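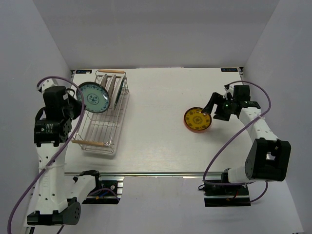 Usari: A Turn-Based Strategy Game on River Trade
Project Report, Chevalier Program in Game Design
Submitted by Loïc Rolland

1. Purpose

The project set out to build a playable strategy game in which two rival towns, Hesik and Gomness, compete for control of a single river. Combat is limited to blockades. Players win by reaching 3000 trade points or by holding every dock for 13 turns.

2. Method

The rules were first tested on paper and then coded as a two-player prototype. A simple computer opponent was added in September. To check balance, the opponent was set to play against itself for 955 matches.

3. Results

The town of Hesik, which moves first, won 500 of these matches. Gomness won the remaining 455. The gap was reduced in later builds by giving Gomness one extra barge at the start. Testers found the blockade rules hard to follow, and the help screen was rewritten twice.

4. Remaining Work

Saved games do not yet store the weather state. Sound has not been added.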